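Setting up and calibrating a pair of hobby arms at home

Part 2 of the Doltine build notes, by Yusri Pillai

Part 1 covered printing and assembly. By now you should have two arms: the leader, which you move by hand, and the follower, which copies it. Both need motor IDs and a calibration before they will do anything useful. Allow an evening for it.

What you need

Two assembled arms, each with six servos
Two servo driver boards and their power supplies
Two USB cables that carry data
Two clamps
A computer with Python and LeRobot installed
Masking tape and a marker

Clamp both arms to the bench first. An unclamped arm will tip over the first time the shoulder moves quickly, and the gripper fingers are what hits the desk.

1. Find the ports

Plug in one board at a time. Run the port finder, unplug the USB cable when it asks, and write down the name it gives you. Put a piece of tape on the cable and label it L or F. If no port shows up, try another cable before you blame the board. I lost an hour to a charge-only cable out of the kitchen drawer.

On Linux you may also need to give your user permission to use the serial port. Add yourself to the right group for your distribution, then log out and back in.

2. Set the motor IDs

New servos all ship with the same ID, so they have to be connected singly the first time. Start with the gripper and work down to the base. The setup script tells you which one it wants. Check that no other servo is daisy-chained to it before you press Enter.

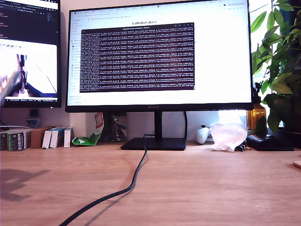
Keep the docs for your installed version handy while you do this. Command names have changed between releases, and a line copied from an old forum post may fail with an error that looks like a wiring fault. Read the last few lines of the log first.

3. Calibrate

Start with the follower. Move every joint to the middle of its travel, hold it there, and press Enter. Then move each joint slowly from one end to the other. Don't force it past the stop.

The script prints a minimum and maximum for each joint. My elbow read 952 at one end and 3058 at the other. If a joint shows almost no range, you missed it, so run the calibration again. Do the same for the leader.

4. Test

Put both arms in a similar pose, keep a hand near the power switch, and start teleoperation. Move one joint at a time. If the follower sits at an odd angle to the leader, redo the middle position on whichever arm looks off.

Melati Ismail built the same pair and found her wrist cable pulling tight at full rotation. Leave a bit of slack there before you tie anything down.

Part 3 will cover mounting the cameras.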